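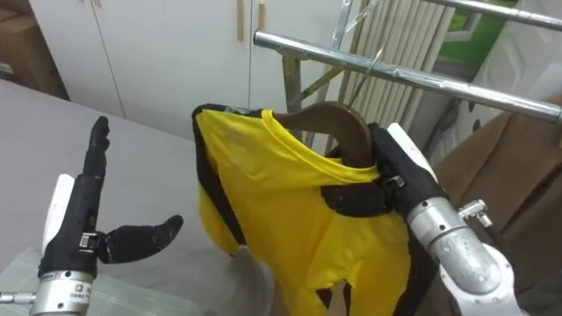 Rikmont is a two-armed household robot built by Gus Hutchins and Heidrun Egger, at first in a shared workshop and later in Egger's home. It was designed to handle clothing, in particular shirts on hangers, and is operated in an ordinary room with a metal drying rack. The build notes were first published on 30 July 2023.

Background

Hutchins and Egger met at the Tekholm workshop, where both rented bench space. Their first machine, Nulto, had one arm and a two-jaw gripper. It could lift a hanger but let the garment swing, and a shirt often slid off one shoulder before it reached the rail. Work on Nulto stopped after 59 trials. The controller and power supply were carried over to the new robot.

Construction

Rikmont has two arms with silver wrist joints and white covers. Each ends in a black hand with several fingers. The wrist joints are bolted, so a hand can be taken off for repair without opening the arm. Sunita Vashisht wrote the motion software, and Tobias Tillman made the wiring harness. The first harness ran outside the forearm and caught on sleeves. It was replaced in August.

Parts cost more than the builders had planned. The hands took up the largest share, and a second set was never bought.

Operation

The robot takes hold of a garment on its hanger with one hand and moves it to the rack. Grip position matters more than grip force in this task. Holding the end of the hanger leaves the collar free but lets the far side dip – holding it near the neck keeps it level but presses cloth between the fingers and the wood.
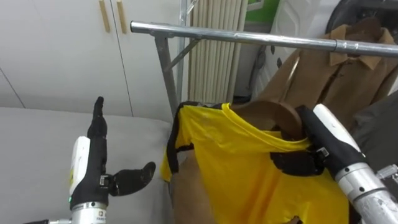
The free hand is kept open and away from the rail until the control program calls for it. In early versions both hands moved together, and they collided often enough that Vashisht added a rule giving one arm priority. A full cycle is limited to 53 seconds, after which the arms stop and wait for an operator.

Wooden hangers gave better results than thin wire ones, which bent under the fingers. Heavy coats remain outside the set task.

Testing

Verna Crenshaw kept the test log, which covers 400 attempts with shirts. Failures were sorted by cause. The most common was a hook that met the rail at the wrong angle, followed by a collar folding over the neck of the hanger. Light from the window also affected the camera in the afternoon, and later tests were run with the blind down.

Related projects

Devadiga, a smaller machine by Tillman, uses the same control program to sort socks. It has no arms and shares no mechanical parts with Rikmont.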